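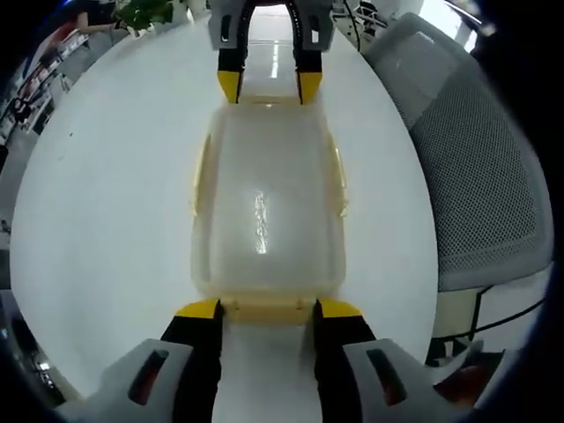

Clube de Organização Custgate | Secção de Testes

Pois é, rendi-me ao tabuleiro de plástico da Kikura! Custou-me 10 euros e já anda cá por casa desde maio. É translúcido, meio leitoso, com um tom creme que fica giro em cima da minha mesa branca (a redonda, claro). Gosto dos cantos arredondados e das abas de lado, dá jeito para pegar. O que me irrita? Risca-se só de olhar para ele, e o da Chaudhary, que tive uns 2 anos, aguentava melhor. Mesmo assim voltava a comprar, mas em tamanho maior.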